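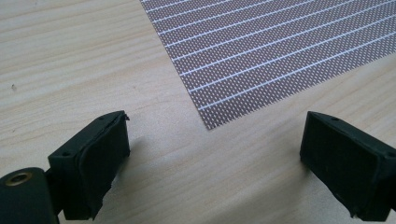

Table top care – oil or leave it?

plolau_13
Pale wood table, soft wavy grain going across. Bare at the mo. Want to eat off it AND use it for circuit board bits. Oil?

ChanidaS
Leave it. Oiled mine in January, went yellow. Gutted.
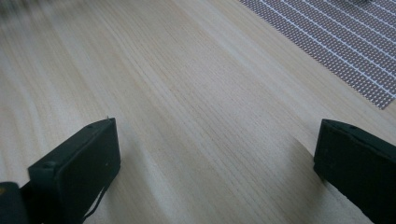
Just wipe with the grain, wring the cloth out first. Placemats at dinner, done.

Deisy Escobar
Disagree. Bare wood drinks tea. Thin coat of Medulen, up to 13 hours to dry, then teh next one. 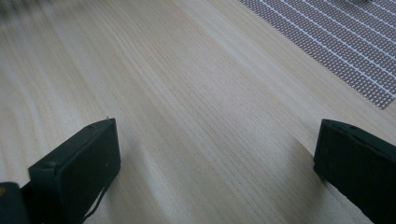 Pale grain, close up

plolau_13
Two coats?? Was hoping for none tbh

ChanidaS
Told you – mats. And something to stand the cutlery in, so greasy forks aren't lying about on the wood.
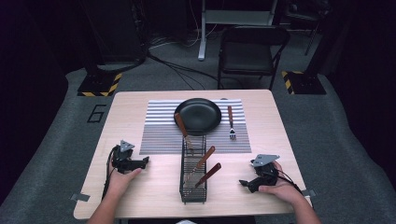
Didunow Home, issue 190

Deisy Escobar
Striped mat, black plate, wire caddy for the cutlery, very nice. But the caddy's half off the mat! Wire on bare wood, scratches. Still say oil it.

ChanidaS
So shift the caddy back a bit. Cheaper than Medulen

plolau_13
Ok mats for now, will try oil on the underside frist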